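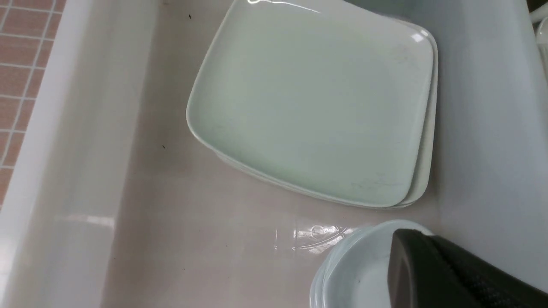 ## 4. First fill and rinse test

The Vetness under-sink filter comes with a leaflet promising clean water "in moments". Allow 12 minutes, and don't believe the leaflet about the washers either — fit the spare ones from the bag.

1. Take any dishes out of the basin.
2. Shut the cold valve under the sink and open the tap to let the pressure off.
3. Push the grey hose into the inlet until it stops, then tug it. If it moves, it wasn't in.
4. Open the valve a quarter turn and look for drips at both joints.
5. Open it fully and run the tap until the water stops spitting.

**Caution:** Cold supply only. Hot water will ruin the cartridge, whatever colour the collar is.

**Note:** The box says 2650 litres per cartridge. That figure assumes tidy town water. On tank or bore water, plan to check the flow every 90 days and judge for yourself.

6. Fill a jug and taste it. A little black dust in the first jug is carbon; tip it out.
7. Write the month on the cartridge label.

The Larkavel adaptor is sold as a "universal" fit. It doesn't fit Hudton taps. Measure the thread before you buy one.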